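Ticket 362: Cell 2 stops on star parts, line staff asked to clear by hand
Opened 13/08/2024 by Ihor Mykhailiuk, packing and kitting, Brinstead site
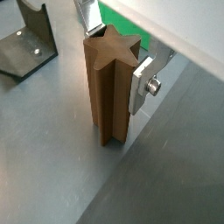
Status: open (was closed, reopened by me)
Priority: set to Low by the system. I'd call it Medium.

What happens
The arm closes on the part, holds it, and then the screen asks for an operator to confirm the grip. Round parts go straight through. The brown star ones get the prompt over and over. On my shift yesterday I confirmed 7 of them before first break, and each time I had to leave the bench, walk over, look at it and press the button.

What I was told to try
Wiped the fingers. No change.
Restarted the cell. No change, and the restart lost the batch count, so Ondieki had to type it in again from the paper sheet.
Turned the part so a point faces the operator side. Went through once, then the prompt came back on the next part.
Lowered the grip height in the menu. My login doesn't allow it. Could whoever wrote the instructions check what a line login can do?

Reply from Camov support
Thanks for the log. The prompt is expected behavior when the two fingers read different contact. With a star, one finger can land on a point and the other in a groove. Please run 1000 cycles with prompts on so the software can learn the part. Closing for now.

My answer
Reopened. I understand the explanation and it may well be right. My problem is the 1000 cycles. Who is pressing the button for those? When the cell came in April we were told it would take a person off this job. It took Dronow off it and moved him to receiving, and the confirming got added to my bench on top of the kits I already had. My kit rate is down and that shows on the board under my name. The cell's stops don't show anywhere.

I'm also not convinced it is learning. The prompts came as often at the end of the shift as at the start. If there is a number that says otherwise, please send it.

What I'm asking for
1. A grip height or finger setting for star parts, made by someone with the right login.
2. Confirm time logged against the cell.
3. Star parts back on the hand bench until 1 is done. Dronow did them by hand for years and says he'd take them.

Update, same day, end of shift
Camov can look at the settings remotely. No time given. The shift lead agreed to item 3 for tomorrow only. Item 2 is "under review." Leaving this open.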